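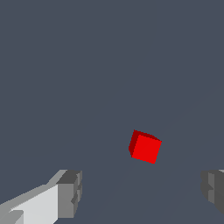
BRALTHAM, October 27, 2021

I'd been pestering Zubaida Rajput for months to let me sit next to her while she set up a gripper cell, and last week she gave in. She looks after the cell at Orakzai, the real one on the floor and its simulated twin, and she does nearly all her fiddling on the twin first.

"I break things for free in there," she told me, scrolling through a log. A red cube, a plain surface, two fingers – that's her whole test. She spreads the fingers wide and turns the cube a little crooked on purpose. "If it's lined up nice and square, I learn nothing!"

I asked how long a setup takes. She laughed at me (fair enough). A new set of finger pads means 150 test grasps before she'll touch the closing force, then almost 2000 more overnight. 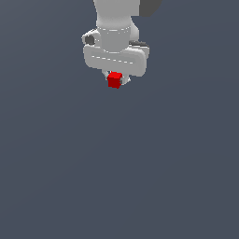

Cube between the fingers, in simulation.

The number she really watches is the offset between the wrist and the fingertips. "Get that wrong and you'll blame the pads, the motor, the weather," she said. Her colleague Aurel Munteanu once spent a whole shift swapping parts over it, and she still brings it up – he was sitting right there, by the way, eating a sandwich.

And the real cell? She wipes the pads, checks the finger screws and reruns the zero position every 3000 cycles. She was due for one when I left, so I held the flashlight.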